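The Zullham chair, two months on: is a woven back worth the trouble?

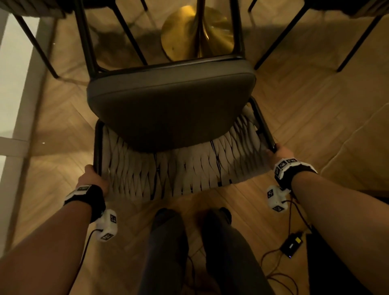
Seon-mi Geum wrote in after the July issue to say we had been unfair to strap-back chairs in general, that hers have been sat in every day for five years, and that people who complain about sagging are mostly people who lean back on two legs. She may be right about the leaning. I still have doubts, and since several of you asked for a longer report on the set we bought for the dining table, you get the doubts in full.

The sales page says the chair "breathes." I don't know what that means for a piece of furniture. The back is wide cream straps woven on the diagonal over a thin black tube, and it does look good from across the room, especially next to a brass pedestal table. Up close it is a crumb collector. Where one strap crosses another there is a little fold, and what goes into the fold stays there until you tip the chair over and go after it with a brush. I had a solid wood back on the old chairs and wiped it maybe twice a year.

Then there is the matter of the straps going slack. Lindqvist, the shop where we bought them, told me a bit of give is normal in the first 50 days and then it stops. I marked one strap with a pencil where it meets the tube so I could check. On day 50 it had moved. On day 70 it had moved again, a little less. I would not call that stopping. The shop's answer was that I should wait and see, and I notice that the return period is running while I wait.

The seat I have fewer complaints about. It's dark gray, smooth, firm enough for a long dinner. Water wipes off. Salad oil does too, if you get to it the same evening. Dust shows on it by noon, and if you own a pale cat you will know about it.

On cleaning, the leaflet in the box recommends a bottle of Prindik fabric foam for the straps. I tried it on one chair and plain dish soap in warm water on another. Both came out the same shade of cream. The foam smelled stronger and cost more. Do the back face as well as the front, and let the chair dry upside down on a towel overnight so the water doesn't run down into the seat.

While you have one turned over, look at the feet and at the screws under the seat. I found 3 loose screws across the set, all on chairs that had been used daily. A quarter turn each and the wobble was gone. Do not pick the chair up by the straps to do this, whatever the picture on the box shows. Take hold of the tube.

Aleksi Heinonen has the Seltar version, with the same legs and a plain padded back, and says he has never once thought about it. I take that as a recommendation. It was cheaper, too, when I last looked.

Would I buy ours again? At the full price, no. At the sale price, possibly, for a household that eats tidily. If your straps have held for a year or more without stretching, write and tell me how often the chairs get used, and please measure before you write.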